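Chapter 11
Small Things, Sorted

Before you start: clear one table. Everything loose goes on it — pan, tweezers, sponge, the lot. Dont sort yet. Just look at what has a drawer, what has a lid, what has niether.

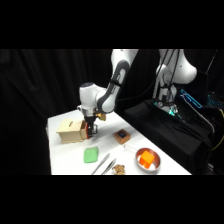 Tillman disagrees, and would have you fill the drawers first and clear the table after. Slower, in our view. Try both.

Next, handles. Anything with a handle on top gets lifted, not slid. Keep it near the edge of the group — easy reach. 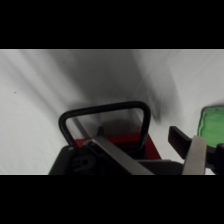
11.1 Drawers and Slots

Small boxes first. 30 minutes, no more.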